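Trambridge Makers Board > Home Automation > Will anything fold my towels before I die?

benchgoblin
Started by a commercial I sat through last night. Shiny kitchen, shiny robot, one plate. Serious question for people who build things: are we there yet on ordinary chores? I don't need a butler. I need the dishwasher emptied and the screws on my bench put back in their bins.

tlemma
No.

benchgoblin
Thanks Tsehay, very thorough.

tlemma
Fine, longer version. We have a cell at work (Treltgate, the packaging side) that moves cartons all shift and I'd trust it over most of my cousins. It moves one size of carton from one place to another place. In August purchasing switched suppliers and the new cartons were a bit glossier. We lost a whole morning to that. My dishwasher has a gravy boat in it.

oldmanwike
Disagree with the doom. My robot vacuum has run every night for years and the floors are clean. That's a chore, done by a machine, in a house. People keep moving the line. Once it works it stops counting as a robot and turns into an appliance.

Letay_A
It counts, but how much of the floor do you pick up first? Mine ate a shoelace and sat under the couch until dinner. I now tidy for the machine that tidies. I timed it once: 8 minutes of prep.

oldmanwike
I'd call that 8 minutes of finally picking up your shoelaces.

Letay_A
Rude. Accurate.

plinth60
Shop floor view from a small job shop. Sweeping chips, wiping down, sorting offcuts, no machine I can afford does any of it. Loading the same blank into the same fixture 131 times, sure, all day. The gap is everything between the jobs, and that's most of what I pay people for.

benchgoblin
So what about the cheap hobby arms? Ivier club people keep telling me a little servo arm can learn to put parts in a tray.

Letay_A
Can and does, on a good afternoon. Small tabletop arm, tray with a mat in it, one kind of part. Then you bump the table and it puts the part down with great confidence next to the tray.

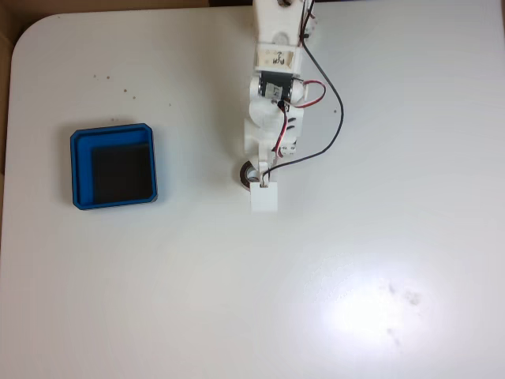 What makes clearing a bench harder for a robot than loading a machine?
The parts on a bench are all different and lie wherever they were dropped, while a loading job presents the same part in the same spot every time.

tlemma
Which is what I said, with fewer cartons.

oldmanwike
You people said the same about speech recognition. Give it a few years. The arms are cheap now and the software gets better every time I look.

plinth60
I've been giving it a few years since I had hair. Call me when it does 100 in a row without me standing there.

oldmanwike
Do you do 100 in a row without someone standing there?

plinth60
I own the place. There's no one left to stand there.

benchgoblin
OK so the verdict is buy a vacuum, fold my own towels. What about the screws?

Letay_A
Magnetic dish. No firmware.

tlemma
Mine are brass.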